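Flinero summer progress report
To: Hurent Fund, small grants desk
29/08/2024

Hi all,

You asked for two pages and no jargon, so I'm going to try to stick to both (I make no promises on the two pages). This covers the Flinero career coaching sessions in Craddock from the start of the summer through last week, and it picks up where my spring note left off, with me worrying out loud about whether people would give up their evenings to talk about job interviews when it was still light out.

They did! We had 43 people sign up, and 37 of them came to at least one session. In the spring I told you I'd be happy with 30. I'd like to say that was clever marketing, but I think most of it was the flyer in the laundromat window and people telling their cousins.

A quick reminder of what we do, in case this gets passed to someone new. Flinero is for adults who have been in one kind of work for a long time and want out of it, or have already been pushed out. We meet in the evening, twice a week. One night is practice interviews and the other is what I've been calling the "what do I even want" night, which started as a joke on the sign-up sheet and is now just its name.

The practice interviews are going really well. I changed how we run them in July. Before that I was playing the interviewer every time, and people got good at being interviewed by me, which is not a skill anyone is hiring for. Now they interview each other, and the person asking the questions has to write down one thing they'd remember about the other person the next morning. That one change did more than all my handouts put together. People hear that what stuck was the story about fixing the walk-in freezer on a holiday weekend, and they stop leading with "I'm a hard worker and a team player." A woman who had spent most of her life in school kitchens told the group she'd never once said out loud what she did all day. She talked for a good long while and she could have kept going – I only stopped her so we could lock up.

The "what do I even want" night is harder, and I want to be straight with you about it. Some people come once and don't come back. I think I pushed too fast at the start. I was asking folks where they wanted to be in five years, and a few of them were trying to work out the end of the month. Now we start with the last good day they had at work, whatever the job was, and pick it apart. What were you doing? Who was there? Were you on your feet? It's slower and there's a lot more laughing. I still don't love how the last half hour goes and I'm going to keep messing with it.

So, results. Of the people who came, 16 have started a new job or a training course. I called everyone on the list myself to get that figure, and I only counted people who have begun, so anyone with a start date in the fall will be in the next report. Two of the jobs are ones I'd call sideways moves, and both people told me they were glad to have them, so I've quit fussing over the word "progress."

We also had our first employer evening, with Grurnitz sending over a couple of people from their hiring side. I was nervous about it. I'd asked them to skip the slides and just tell us what they look at first on an application, and they were good sports. The answer was the dates, then the last job, then whether the person had bothered to change the company name in the cover letter. There was a groan in the room at that last one. Grurnitz would like to come back in the fall, and I've said sure, as long as they'll do practice interviews with us too.

Money is mostly where I said it would be. Room rental is on budget. Bus passes went over, as more people were coming in from the far side of Craddock than I'd planned for, and I covered it out of the printing line. We're barely printing anything now, so it evened out. I have the receipts in order and can send them whenever you like. What I didn't budget for at all was childcare. I had three people tell me they missed sessions over it, and I'd like to talk to you about that before the next round.
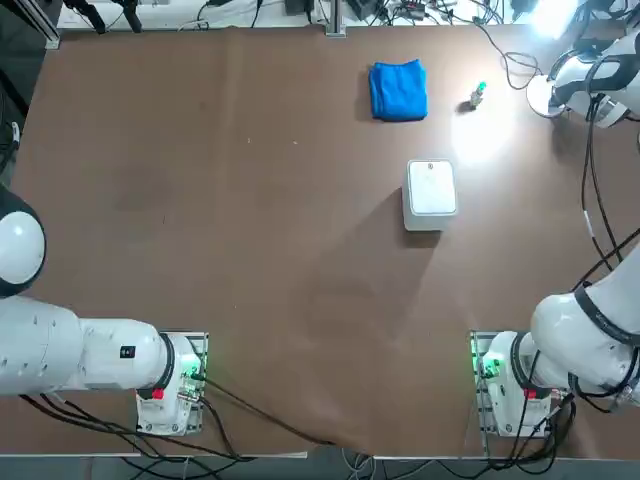
Does coaching keep helping once someone has started the new job?

For most people the first month is when they need it most. They've got a new boss and new rules, and nobody there knows yet what they're good at, and that's when the phone calls to me start.

That's why I'd like to move a little of the remaining grant into a monthly drop-in for people who've already landed somewhere. It wouldn't need much: the same room, coffee, and me. I tried it once in July with no announcement beyond a group text, and the folks who came stayed until closing time comparing notes on supervisors. If you're okay with it, I'd put it on the regular calendar.

What else is coming up: a new round of sign-ups, a rewrite of the welcome sheet (it's too long, I know, you told me), and a second try at a session on talking about pay. The first one was a bit of a flop. I had everyone say a number out loud and the room just froze, so this time they'll write it on a card first and read it to one partner.

I need two things from you – a yes or no on the drop-in, and twenty minutes on the phone about childcare. Any afternoon works except Tuesdays.

Thanks again for backing this,
The Flinero coordinator, Craddock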